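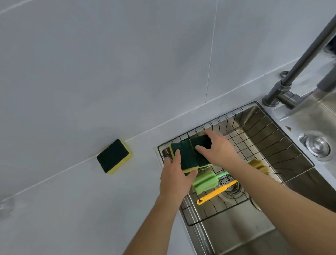 Sink station, head camera view. Two sponges held over the rack, third on the counter.

3 February 2020

Fault log, Harkavlow sink task, wrist stop during sponge handling.

The arm tripped its wrist torque limit again on the sponge pick. Same signature as the two trips in November: gripper closes, reports a good grasp, lifts, then the torque climbs for 4 s until the controller cuts power to the wrist. The brake held. No damage to the gripper or to the rack.

Went through the log against the head camera recordings. The policy was trained on 1,246 human demonstrations from the Benura set. In a good share of them the person holds a pair of sponges side by side, pressed together, one hand wrapped around the near edge and the other flat on top. The labels say "sponge", singular, for all of these. With a pair on the rack the planner therefore treats both as one wide object and sets the finger opening for that width. The fingers close on the outer edges, the foam gives, and the grasp check passes on finger position alone. Once lifted, the pair folds at the joint and one sponge catches on a rack wire. The arm keeps pulling.

Checked and ruled out:
Wrist calibration – within tolerance before and after the trip.
Camera mount – tight, no shift against the reference marks.
Glare from the basin – depth is poor on the brushed steel but fine on the sponges.

Not ruled out: the brush handles. With those under the pick point, a finger could hook one and give much the same torque curve. Delić's bench test did not include them.

The safety point is the 4 s. The limit should act at once. The filter window on the torque signal was widened to stop nuisance trips on the Milik unit and the setting was copied over here. Put it back to the original value. No hands inside the sink area with the arm powered until this has been retested.

To do:
Relabel the paired sponges as two objects, retrain.
Add a force term to the grasp check.
Repeat the pick with the handles on the rack and with the rack bare, same start pose.

Arm is locked out, tag on the main switch.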